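## Can any machine do clerical tidying yet? Sheets, folders, desk clutter

**mossgate_ctl** | 27/03/2020

Looking for numbers, not demo reels. We run a small parts office at Numthorpe and the job I want off my desk is dull: pick a single sheet or card folder off a desktop, put it in the right tray. The Wuyts arm we use for bin picking handles castings all day. Give it paper and it drags the sheet to the edge of the table and drops it.

**pf_lathe**

Vacuum. Solved decades ago in print shops.

**mossgate_ctl**

Print shops feed from a squared stack. Mine are lying wherever someone left them.

**kestrel40**

Suction also lifts two sheets when they cling. We logged 2344 picks on a Stolov cup last November and 116 were doubles. All flat card, clean table. I would not call that solved.

**pf_lathe**

That's under 5%. Fit a double-sheet sensor and retry.

**kestrel40**

Retry is fine at a fixed station. On a desk the retry has to work between a keyboard and a mouse with cables underneath. The cup needs a clear approach from above, and fingers can come in low from the front.

**dunmarrow**

Agree with kestrel on fingers, disagree that it's ready. Grip is the easy half. Two compliant pads closing on card will hold it. The hard half is getting the first edge up off a flat surface, and then knowing what to leave alone.

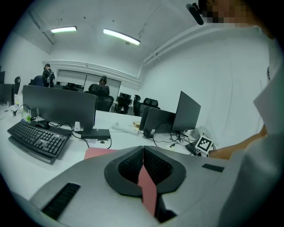

Our own trials used Gallari fingers on folders only: 408 attempts, 338 placed in the tray. Most of the misses were at the first contact, with the pads closing on nothing or pushing the folder along. We didn't test loose 80 gsm paper. I expect it to be worse.

**pf_lathe**

So 83% on the easy case. A person doesn't miss one in six.

**dunmarrow**

No. Hence "not ready."

**mossgate_ctl**

What was cycle time? If a miss only costs a few seconds I can live with 83 overnight.

**dunmarrow**

Not comparable, we ran it slow. What are your trays, open front or top load?

**mossgate_ctl**

Top load, three high. Could change them.

**kestrel40**

Change them first. Open front, wide mouth.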